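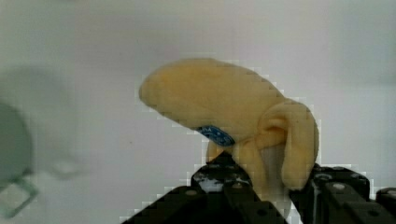
Banana in the gripper, wrist camera view. The blue sticker stayed on.

Teaching the arm by hand: my September gallery

I've been showing our arm how to pick up groceries, and a few people at Tanness asked what that looks like from the arm's side. So I went back through my clips and pulled out a still from the wrist camera – it's the view I stare at all day while I'm driving! We call the arm Piston. The project it belongs to is called Stinov, and I've given up asking where that name came from.

The way I work is pretty simple. I hold a small leader arm at my desk, Piston copies whatever my hand does, and every try gets saved as a demo. We're at over 3000 demos now, counting the bad ones (I keep those in their own folder and go back to them more than I'd like to admit).

About the banana: it's pinched from underneath, with a flap of yellow peel hanging down on the right. I love curvy things for practice because there's no flat side to aim for. You have to pick a spot, line up both fingers and commit. My early tries were all wrist and no patience, and I'd squeeze way too soon.

What helps me most is going slow on the last little bit and then closing in one smooth motion. If I wiggle around, the wiggle goes into the demo too, and then Piston learns to wiggle – ask me how I know. I do 120 tries in a sitting, with 2 breaks, and my shoulder still complains by 4 in the afternoon.

I also watch the wrist view more than the room view these days. It felt like driving while looking at my own bumper at first, but I got used to it, and my grabs are a lot calmer.

Next gallery: the Engström bowls, and me trying to stack them.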